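Workshop Inspection Checklist – Main Bay, Burnari Building

Area: main bay, Room 415, and the passage to the loading door
Inspected by: Catrin Watkins
Accompanied by: Gopinath Reddy (bay supervisor)
Period: September
Start time: 7:30 a.m., before the first shift

Ratings: OK = meets the site standard. MINOR = correct before the next inspection. MAJOR = correct before the item or area is used again. N/A = does not apply to this bay.

Section 1. Floors and walkways

1.1 Main aisle clear to full marked width – OK
Comment: The yellow line is worn through near the loading door. It can still be followed. Repaint at the next shutdown.

1.2 Floor free of oil, offcuts and loose fasteners – MINOR
Comment: Small wood offcuts under the second bench. Sweeping at end of shift stops at the bench legs. The broom does not fit under the lower shelf; a hand brush does, and one is hung on the end of the bench.

1.3 Mats flat, edges not curled – OK

1.4 Cords not run across walkways – MAJOR
Comment: One extension cord ran from the wall to the glue station across the aisle, without a cover. Removed during the inspection. Reddy has asked for a drop outlet at that station. Until it is fitted, the glue pot is to be plugged in at the wall bench.

1.5 Passage to loading door clear – OK
Comment: Two flattened cartons leaned against the wall, clear of the door swing. Move to recycling.

Section 2. Exits and emergency equipment

2.1 Exit signs lit – OK

2.2 Exit doors open fully from inside without a key – OK
Comment: The side door drags on the sill for the last part of its travel. It opens by hand without unusual force. Work order already open.

2.3 Extinguishers in place, pin and seal intact, gauge in the green – OK
Comment: 4 units checked. The tag on the unit beside the spray booth is faded and the last entry is hard to read. Replace the tag and copy the dates from the log.

2.4 Eyewash station accessible and flushed weekly – MINOR
Comment: Station accessible. The weekly sheet has one blank line. Whoever flushes the station initials the sheet at the same time, at the station.

2.5 First aid cabinet stocked to list – MINOR
Comment: Adhesive bandages below the minimum of 17. Everything else matched the list. Esperanza Lindqvist to restock.

2.6 Assembly point posted and current – OK

Section 3. Electrical

3.1 Panel doors closed, clearance maintained in front – OK

3.2 Breakers labeled – MINOR
Comment: Breaker 6 is labeled "saw" and feeds the dust collector. The saw was moved to a separate circuit and the label was left behind. Relabel. Until then, lockout on the dust collector is to be verified at the machine and not by the label alone.

3.3 Plugs, cords and strain reliefs undamaged – OK
Comment: The belt sander cord has been taped near the plug. The tape was removed and the jacket underneath is scuffed but not cut. Accepted for this period. Do not retape; tape hides the part that has to be looked at.

3.4 Ground fault outlets trip and reset – OK

Section 4. Lighting and ceiling

4.1 Fluorescent fixtures lit and free of flicker – OK
Comment: Checked from the floor with the bay doors closed. Each fixture was watched for one minute after switching on.

4.2 Fixtures secure, no hanging parts – OK

4.3 Light level adequate at bench height – MINOR
Comment: Good over the open floor. At the wall bench the person working there stands between the light and the work. Task lamp recommended. Priya Achterberg asks that it be clamped to the shelf upright, as a lamp on the bench top is in the way when long pieces are cut.

4.4 Ceiling panels and beams free of stains, sagging or loose parts – OK 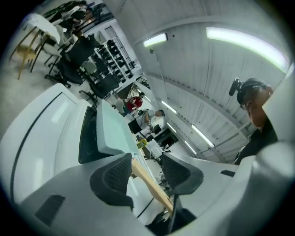
4.5 Dust on ceiling beams – MINOR
Comment: Beams over the sanding area were checked from the platform ladder by wiping with a white cloth. Light gray film. Below the level that calls for immediate cleaning, but heavier than on the beams by the loading door. Vacuum at the shutdown. Do not use compressed air.

4.6 Emergency lights, 30-second test – OK

Section 5. Benches, hand tools and stock

5.1 Bench tops sound, vises secure – OK
Comment: One jaw liner on the Skundach vise is loose. Retighten both screws.

5.2 Hand tools returned to rack – MINOR
Comment: Two chisels were lying edge-out on the wall bench. Rozália Orbán has edge guards on order. In the meantime chisels go back in the rack between uses, including short breaks.

5.3 Sticks and dowel stock stored flat, ends inside the rack – MINOR
Comment: Thin stock projected into the aisle at knee height. Pushed back. The rack needs a stop at the rear so that short pieces do not slide through and push the long ones forward.

5.4 Wood stock free of splits and raised splinters before handling – OK
Comment: Spot check only. Split pieces go in the scrap bin, and the bin was half full.

5.5 Loose clothing, long hair and lanyards controlled at rotating machines – OK

5.6 Eye protection available at the entrance – OK
Comment: Stock is sufficient. Several pairs are scratched badly enough to be a nuisance, and people will push them up onto the forehead if they cannot see through them. Discard those.

Open actions

Drop outlet at glue station – Reddy – quote requested from Escobedo
Breaker relabeling – Reddy – by Monday
First aid restock – Lindqvist – by Monday
Task lamp, wall bench – Achterberg – before next inspection
Edge guards and rack stop – Orbán – before next inspection
Beam vacuuming and aisle line – Watkins to schedule – next shutdown

Carried over from the previous sheet: side door sill (2.2). The Wivilell closer on the same door was adjusted and is no longer listed.

Item 1.4 was corrected on the spot and does not restrict use of the bay. Copy of this sheet to be posted inside the bay door and kept until the next one replaces it.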